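Cleaning and sorting out an old desktop computer

Most of the old desktops that come to my bench are not broken. They are full of dust, a cable is half out, or somebody has put in a card and did not push it to the end. The tips below are how I do it at home, on a kitchen table or on the small bench in the garage. They are for the big metal cases from offices, the kind you can buy for very little money when a company changes its machines.

Before you open anything

Shut the computer down in the normal way, switch off at the back if there is a switch, and take the power cord out of the wall. Then press the power button and hold it for a few seconds. Take out the monitor cable, keyboard, mouse and network cable too.

Do not work on a carpet or a bed cover. A cotton towel on the table is fine, and the case will not scratch the wood. Touch the bare metal of the case with your hand before you touch any board, and do it again each time you come back with a coffee. Take off the wool sweater. I know people who never do this and had no trouble, but I prefer to do it.

Have a small bowl for screws. An egg carton is better if you take out several parts, one hole for each part, and you write with pencil on the carton.

Dust

Carry the case outside if the weather is dry. I use a soft paintbrush 14 millimeters wide, new, never used with paint, and a can of air. The brush goes first, the air second. Keep the can upright, and give short bursts. Hold the fan with one finger so it cannot spin while you blow on it.

The vacuum cleaner can stand near to catch what flies up, but I do not put its nozzle on the board. The metal grids are where dust makes a thick felt, and they should be brushed from both sides. In July I cleaned one for Agnese Vaher that was so closed with dust that I could peel it off like a piece of cloth.

Do not use window spray or a wet rag inside. On the outside of the case a damp cloth is enough, with one drop of dish soap.

Expansion cards and their latches

Office machines often hold the cards without screws. Each slot at the back has its own small plastic latch, many times blue, and behind it a metal cover with holes, or the bracket of a card. You open the latch, and the card or cover can come out. These plastics become stiff with age, so open them slowly with the thumb and not with a screwdriver.
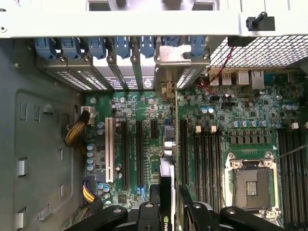
Heino Ozoliņš wrote to me that I should say more about the blank covers. He always puts every one back, also when no card is planned for that slot, and he keeps the spare ones in a jam jar with the screws. A machine he had bought used was missing two covers, and there was a nest of dust just behind the openings. I agree with him, and I now keep a jar too.

When you take out a card, look first if there is a small catch at the end of the slot. The long slots for graphics cards often have one, and you must press it while you lift. Pull straight up, holding the card by its edges. If it does not want to come, look again for a catch or a screw, do not pull harder.

Old boards may have both kinds of slots side by side, the white PCI and the black PCI Express, long and short. They are not the same and a card for one will not go in the other. Before you order a card, look which slots are free and write it down. Ivars Šimkus ordered twice the wrong one from Fodlow because he was sure he remembered.

To put a card in, line it up with the slot and push down evenly with two thumbs. The bracket must sit flat at the back before you close the latch. If the latch will not close, the card is not in to the end.

Capacitors

While you are there, look at the small round cylinders that stand on the board. The tops should be flat. If one is swollen like the lid of a bad jar of pickles, or there is a brown crust around it, I would not spend more money on that board.

Cables

Take a photo with the phone before you unplug anything. Thin wires can be led along the side wall and tied with a strip of velcro - I do not like plastic ties here, you need scissors to open them and the scissors are too near the wires. No cable should be able to touch a fan.

Closing

Count the screws in the bowl. Turn the case gently on its side and listen for something rolling. Then put the cover on, connect only power, monitor and keyboard, and start it once before you carry it back under the desk.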